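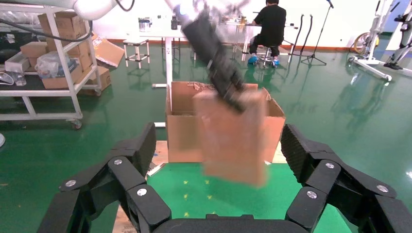 Notes > Software > Licensing and Activation

Moving a Grarko License to a New Computer

Readers of these notes have written on several occasions to ask how a Grarko license may be transferred when a computer is replaced. The printed guide covers first activation in detail and devotes a single paragraph to transfers. I completed the procedure twice this autumn, once for my own workstation and once for a colleague, and the following account records the steps in the order in which they should be taken.

These notes concern the desktop edition of Grarko, version 13, with a single-user license. Holders of a site license should contact the person who administers it, as the transfer is handled through a separate console to which individual users have no access.

Before You Begin

A single-user license permits one active installation at a time. The activation is recorded in two places: in a small file on the computer, and in the account held with the publisher. Both records must be released before the new computer can be activated. Uninstalling the program removes the first record and leaves the second untouched, and most of the difficulties described to me by readers began at this point.

You will need the email address used at the time of purchase, the license key, and a working internet connection on both machines. The key is printed in the original receipt. It can also be found in the program itself by opening the Help menu and selecting License Details. Please copy it to a safe location before proceeding, as the License Details window shows only the last group of characters once the license has been released.

Exporting Your Settings

Grarko does not carry personal settings over with the license. Open the Tools menu, select Preferences, and click Export Profile. The resulting file contains keyboard shortcuts, window layouts, and filter rules. It does not contain saved passwords or the list of recent projects.

Users of the Stekmont add-on should export its templates separately. The command is found under Stekmont, Library, Save Library As. My own library held 531 templates, and the export finished without difficulty, although the progress bar stopped for some time near the end and then moved to completion all at once. I would advise against closing the window during this pause.

There is one limit to be aware of. A library containing more than 4,000 templates is written to several numbered files, and all of them must be placed in the same folder before import. If one file is missing, the import ends with a message that refers only to an "unexpected library state."

Releasing the License

Close all open projects. From the Help menu, select License Details, and then click Release License. The program will ask for your account password and will then display a confirmation code. Write this code down. It is not sent by email, and the support desk will request it if the transfer fails.

After the confirmation appears, sign in to your account page and verify that the status beside the license reads Available. On my first attempt the status continued to read In Use for the remainder of the afternoon. Signing out and signing in again corrected this. If it does not, please wait until the following day before contacting support, as repeated release requests will lock the license for 30 days.

Activating the New Installation

Download the installer from your account page. Older installers kept on a disk or a shared drive should not be used, even where the version number appears to match, as the activation address was changed in the last maintenance update.

Run the installer and accept the default folder unless you have a particular need to change it. When the program opens for the first time, select I Already Have a License, enter the email address and key, and click Activate. The program restarts once. You may then import the profile through Tools, Preferences, Import Profile, and finally the Stekmont library – in that order. Importing the library first will cause the profile to replace its folder paths, and the templates will appear to be absent until the paths are entered again by hand.

If the Old Computer No Longer Starts

A license may be released without access to the original machine. On the account page, select Lost Device and complete the short form. Approval is given manually. Ognjen Halilović, whose laptop failed before he had released anything, received his approval on the third working day and was asked only for the purchase receipt. The Lost Device form may be used once in each license year.

Corrections

An earlier version of this post stated that the profile file could be opened in Sillitz for editing. The file will open, but Sillitz saves it with a different text encoding and Grarko will then refuse to import it. The statement was removed on 10/12/19. I am grateful to the reader who reported the error.

Filed under: Licensing, Desktop Software, How-To

Related Posts
Choosing a Default Project Folder in Grarko
Stekmont Templates: Naming and Sorting
Text Encoding Settings in Sillitz
Reading Mujić Log Files After a Failed Update
Notes for December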